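2022년 7월 19일 화요일
수신: 사업관리팀
건: Nerkville 사옥 화상회의 연동 서비스 도입, 중간 보고

4월 보고 이후 진행분입니다. 일정표상으로는 계획대로지만, 저는 이 표를 그다지 믿지 않습니다. '완료'로 표시된 항목 중 상당수가 공급사 확인 메일 한 통을 근거로 하고 있습니다.

## 진행 현황

- 회의실 20곳 중 8곳에 Denura 게이트웨이 연결
- 사용자 계정 661개 이관 (공급사 집계, 당사 대조는 아직)
- Bitel 회선 증설: 개통 통보 수령, 부하 시험 미실시

Denura 측은 기존 단말을 그대로 쓰면서 새 회의 플랫폼에 접속할 수 있다고 설명했습니다. 연결은 됩니다. 다만 구형 단말에서는 화면 공유가 시작되기까지 시간이 걸리고, 네 곳에서는 음성이 한쪽만 들리는 현상이 반복됐습니다. 공급사는 당사 방화벽 설정을 원인으로 지목했으나 로그는 보내오지 않았습니다.

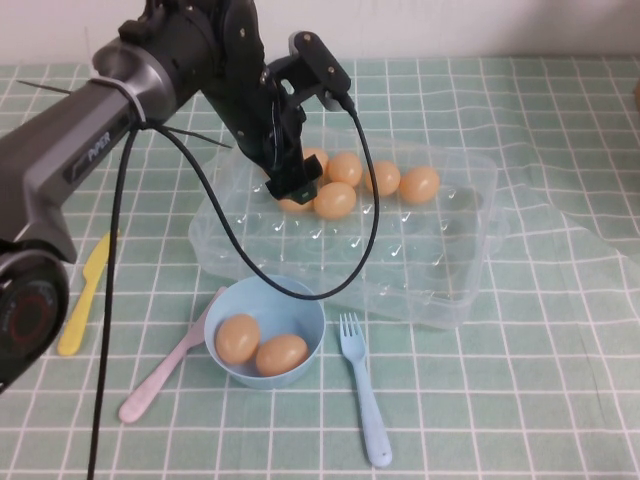

로그를 받기 전까지는 방화벽 정책을 바꾸지 않을 생각입니다. 지난번에도 같은 요청대로 포트를 열었는데 증상은 그대로였고, 보안 점검에서 지적만 받았습니다.

## 비용

월 이용료는 예산 범위 안입니다. 문제는 동시 접속 초과분입니다. 견적서에는 '합리적 수준에서 별도 협의'라고만 적혀 있어 이 상태로 본계약을 체결하는 것은 권하지 않습니다. Hrubý의 절감 효과 분석도 받아 보았으나, 전 회의실이 매일 가동된다는 가정에서 나온 수치라 이번 보고에는 싣지 않았습니다.
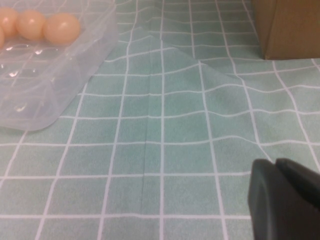 *연두색 격자무늬 테이블보와 투명 트레이*

## 다음 단계

1. 음성 문제 회의실의 통화 로그 확보
2. 이관 계정 전수 대조
3. Bitel 회선 부하 시험, 당사 인력 입회
4. 초과 요금 단가를 계약서에 명기

1번과 4번이 해결되지 않으면 나머지 회의실 확대는 보류하겠습니다. 공급사가 제안한 일괄 전환 할인은 기한이 짧지만, 그 기한에 맞춰 승인을 서두를 이유는 찾지 못했습니다. 사업관리팀에서는 계약서 수정안 검토 담당 부서를 정해 주시기 바랍니다.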